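Murnia Hand-Teaching Project
Progress report to the Babalola Fund, November

Where we are
The grant asked for 800 demonstrations of everyday desk jobs, taught with the hand-held gripper. We have 155 recorded and checked, of which 92 are good enough to train on. The other 63 have taught us a lot, chiefly about ourselves.

What we are teaching
The current task is picking up a drinks bottle from a busy desk. It sounds like nothing, and any toddler can do it, though toddlers are harder to put in a budget. The person showing the task holds the gripper, closes the ribbed fingers on the sides of the bottle and carries on as naturally as one can with a purple claw for a hand. We ask for a grip below the cap, on the body, with the label band in view of the camera.

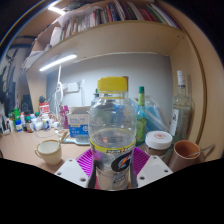

What went wrong
Our first recordings were far too fast. People pick up bottles quickly and were proud of it, and the training software at Testville made very little sense of the results. We now ask for a slow approach and a short stop before the fingers close. Demonstrators find this dull, and have told us so at length.

We also began with a bare table, which gave us tidy recordings of a situation that exists in no home we have visited. Since Monday we have worked at desks with mugs, jars and other bottles left standing. The new recordings are slower to check, but we would sooner pay for that now than at the Tromport trial.

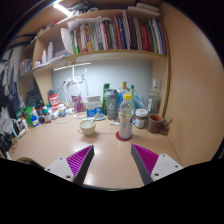
The gripper fingers, with the yellow-capped bottle on its red coaster.

Next period
We will add 2 further tasks, moving a mug and lifting a lidded jar, and rewrite the demonstrator notes in shorter sentences. Spending is on plan, apart from the line for replacement finger pads, which was optimistic. A revised figure will follow with the next claim.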